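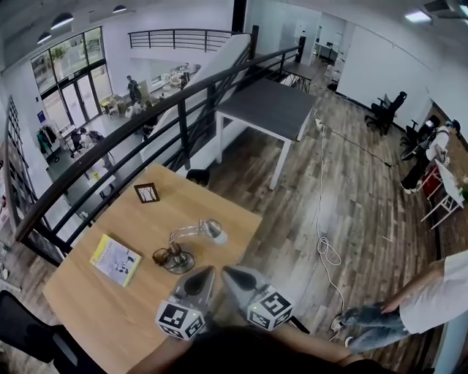 Aushilfen für Auf- und Umräumen gesucht (Galerieebene und Erdgeschoss)

Barkus sucht ab November 2 Personen auf Stundenbasis. Wer solche Anzeigen kennt, weiß, dass darin gern von "abwechslungsreichen Tätigkeiten in inspirierender Umgebung" die Rede ist. Ob die Umgebung inspiriert, möge jeder selbst beurteilen. Es gibt eine Galerie, eine Treppe, Tische und ziemlich viele Kabel.

Worum es geht: Auf der Galerie stehen Arbeitstische, die von verschiedenen Gruppen genutzt und erfahrungsgemäß nicht so verlassen werden, wie man sie gern vorfände. Bücher, Bilderrahmen, Glassachen, Lampen bleiben liegen. Das soll nach einem Plan weggeräumt, abgewischt und am nächsten Morgen wieder aufgestellt werden. Den Plan hat uns die Firma Vergara geschrieben. Er umfasst 15 Seiten, von denen wir etwa die Hälfte für brauchbar halten. Verbesserungsvorschläge werden gelesen, eine Umsetzung versprechen wir nicht.

Dazu kommen:
Kabel aufwickeln und von den Laufwegen nehmen
Stühle zurück an die Tische stellen
Kleiderständer im Erdgeschoss ordnen
Kisten die Treppe hinauf- und hinuntertragen (einen Aufzug gibt es nicht, auch wenn der Vermieter seit Jahren davon redet)
Bestandsliste in Uvix pflegen. Das Programm ist langsam. Eine Schulung dazu gab es einmal, geholfen hat sie wenig.

Die Liste umfasst derzeit 105 Posten. Ob sie stimmt, wäre als Erstes zu prüfen.

Arbeitszeit: 6 Stunden pro Woche, aufgeteilt auf frühe Termine ab 7.30 Uhr und späte ab 18 Uhr. Tagsüber wird auf beiden Ebenen gearbeitet, man räumt also gelegentlich um andere Leute herum. Wer dafür absolute Ruhe braucht, wird hier nicht glücklich.

Wir erwarten Pünktlichkeit, sichere Hände bei Glas und die Bereitschaft, nachzufragen. Ein Motivationsschreiben erwarten wir nicht; wir glauben ohnehin keinem, dem das Aufwickeln von Kabeln eine Herzensangelegenheit ist. Vorkenntnisse sind nicht nötig. Zertifikate der Ordnungsmethode Besudness dürfen beigelegt werden, haben auf die Auswahl aber keinen Einfluss.

Bezahlt wird nach Stunden, auch die Einarbeitung. Ein Probetermin ist vorgesehen und wird ebenfalls vergütet.

Bewerbung formlos mit Angabe der möglichen Zeiten über das Kontaktformular, Stichwort "Galerie". Absagen verschicken wir auch, das kann allerdings dauern.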